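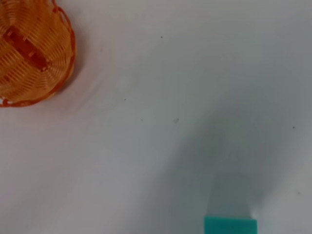 Round basket, woven in orange, with a darker reddish-brown band across the weave.

Search Search this site Menu Close

Basket care and everyday use: your questions

By Annatjie Khumalo
Jun 30, 2023

We use cookies to remember your settings. Accept Manage

I love getting basket questions, and since the May open day at Erkdale there has been a happy flood of them (keep them coming!). These are the ones I answer most.

How do I clean a woven basket?
Start dry. Turn it upside down over the sink, give it a few gentle taps and go over the weave with a soft brush – an old pastry brush is brilliant. If it's still grubby, wipe along the strands with a cloth wrung out in soapy water. Let it dry right side up, out of the sun.

Can I put it in the dishwasher?
Please don't! The heat can warp plastic strands, and natural cane hates a long soak.

How can I tell if mine is plastic or rattan?
It can be surprisingly hard, especially with bright colours. Look underneath, where the ends are tucked in. Cut cane usually looks fibrous and a bit hairy, while plastic has a clean, smooth end. If you're still unsure, treat it as rattan and you won't hurt it.

Will the colour fade?
Oranges and reds do tend to soften on a sunny windowsill. Tumelo Makhubela keeps two on her kitchen shelf and swaps them every month so they age together, and they look gorgeous.

What should I keep in it?
Bread rolls, mandarins, napkins, mail, balls of yarn, whatever you like! For bread, line it with a tea towel so the crumbs don't work their way into the gaps. Skip anything with sharp corners.

The rim is coming loose. Is it finished?
Not at all. Dampen the loose end if it's cane, tuck it back under the nearest strand with a blunt needle and hold it with a clothes peg overnight. Plastic ends can be tied down with fine fishing line. Siyabonga Shezi runs our mending table and has rescued 164 baskets so far, some of them in a truly sorry state.

Can I stack them?
Up to four of the same size is fine. Any more and the bottom one starts to flatten at the rim.

Do you teach weaving?
Yes, and beginners are very welcome. Thabiso Van der Merwe takes the round basket class, and you'll go home with a base and at least the start of the sides.

Get our newsletter Enter your email Subscribe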